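Print this page
E-mail this to a friend
Search this site Go

Old computers wanted at Clistness

15th March

Residents of Clistness can hand in unwanted computers free of charge at the Tudell depot until the end of August. The scheme took in 882 machines last year, and the council hopes for some 1520 this time.

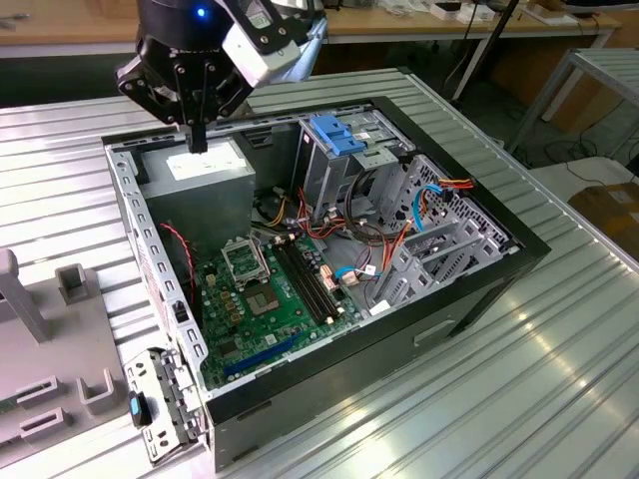
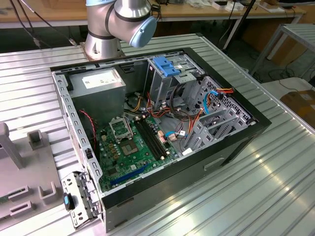 A desktop computer with its side panel off.

Monitors and printers are not accepted. Households may bring up to four items per visit. Kenna MacAulay, who runs the depot, asked people to copy off any files they want to keep before they come. Businesses should book first and will pay a fee of £61 a load.

Print | E-mail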